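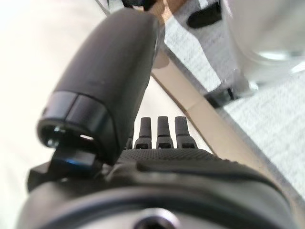
A dark gray thumb, close up. Photo: Wanda Lindqvist

About Jukeck

Jukeck gives second opinions on wet basements. We look at the wall, the floor, the gutters and the yard, and then we tell you what we think is going on. We don't sell drain tile, sump pumps, wall coatings, crack injection or dehumidifiers, and we don't take a cut from anyone who does.

Eifion Hughes started the company after nine years of writing quotes for a waterproofing contractor. He was paid on commission. In that time he can remember very few visits that ended with the homeowner being told to clean the gutters and wait for spring, although plenty of them should have. He doesn't think his old coworkers were crooks. They had a truck full of pumps and a monthly target, and every damp corner looked like a job.

We are suspicious of most of what gets said about basements, including some of what we used to say ourselves. "Lifetime warranty" is a good one. Ask whose lifetime, ask whether it moves with the house, and ask what it covers if the water comes in three feet to the left of the repair. We have read a lot of these documents and would not pay extra for most of them. The free inspection deserves a hard look too. Somebody is paying for the inspector's gas.

Moisture meters get waved around a great deal. The kind you press against a wall was mostly made for wood, and on masonry the number can be thrown off by salts in the block. We carry one. We use it to compare one part of a wall with another, and if we ever turn the screen toward you and look grave, please send us home.

How a visit works

Demetrius Kowalczyk does most of the visits in Drondville and Eifion does the rest. Allow 2 hours. We start outside, which surprises people, and may spend half the visit there, looking at downspouts, window wells and the slope of the soil. Please don't run a dehumidifier the day before. Don't paint anything either. If you already have a quote from a contractor, leave it in a drawer until we've finished, as we'd like to look at the wall without knowing what you were told.

You get a written report from Mavis Nguyen-Tran, who edits everything we send out and strikes the word "significant" wherever she finds it. Sometimes the report says we don't know. A wall that leaks only in a long sideways rain is hard to judge on a sunny morning in May, and we'd sooner put that in writing than guess with your money.

As of this spring we have written 2,796 reports. We don't publish a satisfaction score. We tried it for one season, and the people who answered were either delighted or furious, and we couldn't see what a stranger was supposed to learn from the average.

What we are not

We aren't engineers. If a wall is bowing or a crack is moving, we'll tell you to hire a structural engineer, and you'll still owe us for the visit. We don't test for mold or radon. We won't write a letter to help you win an argument with the seller of your house, though you may hand them the report.

The office is upstairs on Mercado Street, next to the stationery shop. Call before coming by, as we're usually in someone's basement.

Comments (4)

Dolores Dunleavy
Had Demetrius out last fall. He told me to extend 2 downspouts. Cost me less than the visit did, which annoyed me at the time. Dry so far but it's been a dry year, so who knows.

rick_in_drondville
So you charge people to tell them to clean their gutters?

Eifion Hughes
Some days, yes.

TPW
Do you go out as far as Starnisero? Phone just rings.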